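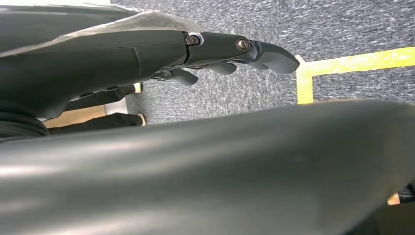 Attachment 1 of 1: yellow tape on the grey carpet, corner piece

Ticket 800 — Floor marking tape gone pale, unsure how to replace it
Opened by: Úna McGrath
Site: Droltik, first floor
Category: Floors and fittings
Status: Closed

Úna McGrath, 9.17 am
Good morning, and thank you for picking this up. I know floor tape is hardly an emergency! I've attached a picture of one of the corners so you can see the sort of thing I mean. The yellow looks a bit washed out to me, and it's uneven along its length, brighter in one part and then duller in the next. We put down Tomavier cloth tape last August and it was a lovely strong colour then, or that's how I remember it.

What I'd really like to know is whether I can clean it where it is or whether it all has to come up. We have a bottle of Purora carpet foam in the cupboard and I was tempted to have a go, but the carpet is a Dağdelen low-pile one and I'd hate to leave a big clean patch with a grubby room around it. I should add that I've already tried a damp cloth on a short bit by the window (not the corner in the picture). It made no difference that I could see, and then I lost my nerve.

Support desk, 10.40 am
Hello Úna, and thanks for the picture. Please hold off with the foam for now. It can creep under the edges of cloth tape and soften the glue, and then you have two jobs. Could you tell us whether the tape feels smooth or fuzzy when you run a finger along it, and whether the edges are still down?

Úna McGrath, 11.25 am
I've been round on my hands and knees with a cup of tea going cold on the windowsill. By the window it's definitely fuzzy, as if the top has been rubbed off. The edges are mostly down, but I can get a fingernail under one end. I did give that end a tiny tug, sorry, and it came up with some grey fluff on the back and left the carpet slightly tacky.

Support desk, 1.50 pm
No harm done. Fuzzy tape is worn, so washing won't bring the colour back. We'd replace it:

1. Mark the outside of each corner with a dot of chalk before you lift anything.
2. Peel slowly, keeping the tape low and folded back on itself.
3. Dab any tacky spots with a little Purora on a white cloth. Blot, don't scrub.
4. Leave it overnight, then vacuum.
5. Lay the new tape and press it down firmly, corners last.

Try one short length first and let us know how the carpet looks.

Úna McGrath, 4.05 pm, next day
Well, I did the window bit as you said and I'm very pleased with it. There was one stubborn sticky spot that needed a second dab, and the pile was a little flat this morning, but the vacuum lifted it nicely. Could I please order enough for the rest? I make it 200 metres with the corridor included — I measured twice.

Support desk, 4.30 pm
Ordered, same yellow, to be left at reception for you. Closing this one, but reply here if any of the glue won't shift.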